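Butcher block is one of those surfaces people are a little afraid of, and I was too for the first few years I had any. I treated mine like a museum piece. I put a cloth under every cup and I wouldn't let my husband set the mail on it. These days I'm a good deal more relaxed, and the wood looks better for it, so I thought I'd write down what I do, in more or less the order I do it.

## Everyday wiping

A damp cloth and a drop of dish soap will take care of nearly everything. Wring the cloth out well - you want it to leave the wood looking slightly dark for a moment and no more than that - and wipe along the strips, the same direction the grain runs. Then go over it with a dry towel. I keep two old flour-sack towels in the drawer just for this and they've gone so soft over the years that I'd be sorry to lose them.

Please don't let water sit. A wet glass for ten minutes won't do any harm on a well-oiled top, but a soggy sponge left overnight will leave you with a gray patch and a bad mood.

## Sticky spots and smells

For jam, dried dough and that mysterious tacky film that shows up after the grandchildren have been by, lay a warm damp cloth over the place and go have a cup of coffee. Most of it will lift when you come back. What's left can be coaxed off with a plastic scraper held nearly flat.

Onion and garlic are a different matter. Sprinkle on coarse salt, rub it around with half a lemon, leave it for a few minutes and rinse off with your wrung-out cloth. I use the lemon after I've squeezed it for something else, so it doesn't cost a thing.

## Sanding out a mark

This is the lovely part about solid wood! Nearly any mark will come out if you're patient. Start with 100 grit only if the mark is deep, like a burn or a real gouge. For a ring or a bit of ink I go straight to 200, and I finish with 300 or whatever the hardware store has closest to it.

Go with the grain, always, and sand a wider area than you think you need. If you work at one small spot you'll make a dip, and you'll feel it with your hand every time you wipe the table down. (I have one of these. It's near the end by the window and I've made my peace with it.) Around a knot, use a lighter touch, as the wood there is harder than what's next to it and it's easy to end up with a little bump.

Vacuum up the dust, wipe once with a barely damp cloth, and leave the wood alone until it's dry right through. I usually give it the night.

## Oiling

Food-grade mineral oil is what I use where I cut and knead. On a worktable you might like a blend with beeswax in it, which leaves a softer sheen and takes a little longer to rub in. My neighbor Gert Mokoena swears by warming the bottle in a bowl of hot tap water first, and I've come around to it. The oil spreads so much further.

Pour a thin line down the middle, spread it with a rag and let it soak. Wipe off whatever is still shiny after 6 hours or so has gone by on the kitchen clock, then buff with something clean. Do the edges too, and the underside if you can get at it.
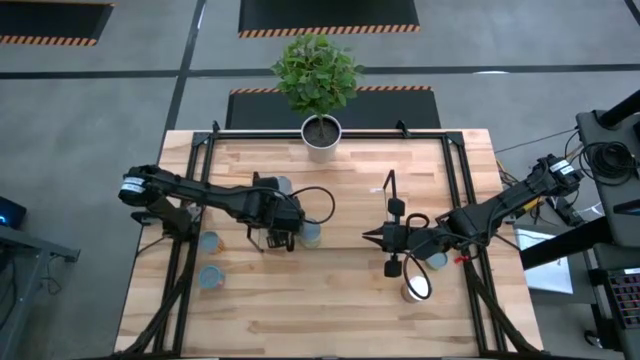
How often depends on your house. Mine gets oiled when the heat comes on for the winter and again in July, with an extra coat if a drop of water stops beading up and starts sinking in. A brand-new top is thirstier and will want a coat every week for the first month. The paler strips seem to me to drink faster than the honey-colored ones, so look the whole top over before you decide you're done.

If you wipe with a linseed or other drying oil instead, spread your rags out flat outdoors to dry before you throw them away. Bunched up in a trash can they can heat up enough to catch fire, and I mean that seriously.

## A few odds and ends

Plants and wood tops get along fine as long as there's a saucer, and a cork mat under the saucer. Lift the pot now and then to feel whether it's damp underneath.

Anything heavy that lives in one place ought to be shifted once in a while, too. Wood changes color with the light, and you'll get a pale or dark shadow wherever the sun hasn't reached. It does even out, but mine took most of a summer.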